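Cuaderno de taller · Afilado y aceros
Junio, 16:40, por Arnaldo Serrano

Tercera tanda con la piedra Karras. Kristóf insiste en que deja mejor filo que la Skeltitz. No lo veo. Grano medido: 254 la una, 267 la otra, o sea, nada.

- Ángulo: lo fijé a ojo, mal hecho. Repetir con guía.
- Pasadas: unas 172 por cara. Myrto hizo ocho y cortaba papel igual.
- Bloque y cuchillos.

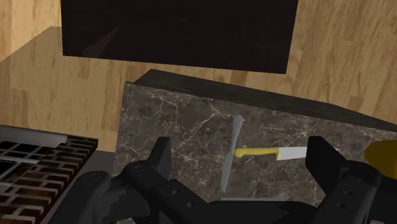 - Pendiente: prueba a ciegas. Hasta entonces no compro otra.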